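Tagesdecke im Sommer: bleibt sie drauf oder kommt sie weg?

Plumeck
27. August 2024
Hallo zusammen, ich schlafe seit dem Umzug mit der dicken weißen Decke auf dem Bett und frage mich, ob ihr sowas im Sommer wegräumt. Ich mag das Flauschige ja total, aber bei der Hitze unterm Dach... So sieht's bei mir aus:

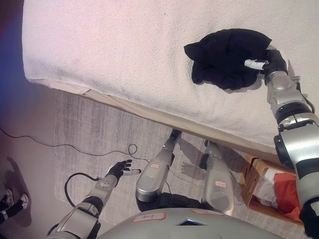
Cao
Bei mir bleibt die Decke 365 Tage liegen, tagsüber drauf, nachts ans Fußende. Fertig. Wo willst du so ein Riesending denn auch hinstopfen?

Nadthorpe
Sehe ich anders. Im Sommer zieht sowas doch nur Staub an, gerade bei Schlingenflor! Ich wasche meine Anfang Mai und dann ab in den Bettkasten bis September. Seitdem niese ich morgens deutlich weniger (kann auch am neuen Kissen liegen, gebe ich zu).

Cao
Staub hast du auf dem Laken genauso, nur siehst du ihn da nicht.

Plumeck
Womit wascht ihr die denn? Meine geht in die 5-Kilo-Maschine nur mit Gewalt rein und hinterher ist der Flor immer so platt.

Brultbridge
Waschsalon, große Trommel, 30 Grad, wenig Waschmittel und KEIN Weichspüler. Danach noch leicht feucht ausschütteln und über zwei Leinen hängen. Habe ich jetzt drei Sommer so gemacht, immer noch schön weich.

Nadthorpe
Beim Weichspüler widerspreche ich, ein kleiner Schluck schadet überhaupt nicht.

Brultbridge
Doch, der verklebt die Fasern. Hatten wir im Handtuch-Thread schon, Seite 3.

Plumeck
Ok, dann probiere ich am Wochenende mal den Salon aus. Bettkasten hab ich leider keinen, taugen diese Vakuumbeutel was?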